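Setting Out the Everyday Dishes

Pascal Sperling sells secondhand tableware under the name Mindach, mostly to people furnishing a first apartment. He started with one carton of bowls and now keeps 655 pieces on his list. We talked in June about how he puts mixed sets together and why he stopped selling matched ones.

"People asked for sets of eight and then came back to replace three of them," Sperling said. "After a while I told them to buy what they use. Most homes I deliver to use bowls more than anything else."

He begins with the bowls for that reason. He lays them out on fabric with a strong pattern, and he prefers a soft surface when he is comparing sizes.
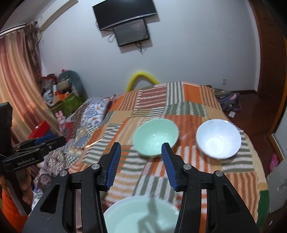
Bowls in mint green and white on the patchwork blanket.

Sperling said pale green is the color he has the least trouble selling. White comes next. "White goes with whatever you already own. Green people pick because they like it. I try to give them one of each and let them add to it later."

He does not worry about small differences in shade. Two greens from different makers will rarely match, and he thinks they look better when they are clearly different. Size matters more to him. A bowl for cereal should fit inside a bowl for salad, or the cabinet fills up too fast.

Plates come after the bowls. He moves to a table for those, and he likes a round one.

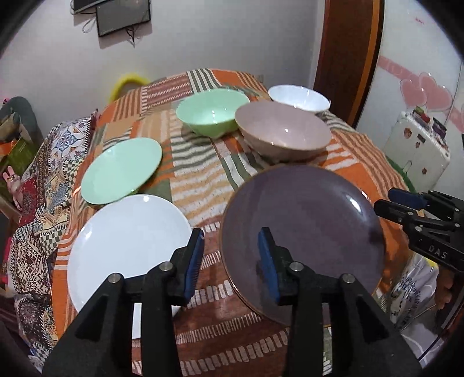
"Dark plates are harder," he said. "They look good with food on them, but they show every scratch from a knife. I tell customers to have one or two and keep the rest light."

A full place setting in his shop costs $53, whatever the colors. He buys from house clearances and stores the stock in a rented unit at Storport. In his first year he sold 500 pieces. He expects to pass 1,000 this year, and he does not plan to grow much beyond that because he packs every order himself.

Packing takes most of his afternoon. Bowls are nested with paper between them, and plates go in on edge. He used to lay plates flat and lost several that way.

I asked what he eats from at home. "A pink bowl with a wide rim. Soup, pasta, fruit, all of it. I have had it longer than the business."

He still gets asked for matched sets. He sends those customers to a department store and tells them to call him when something breaks.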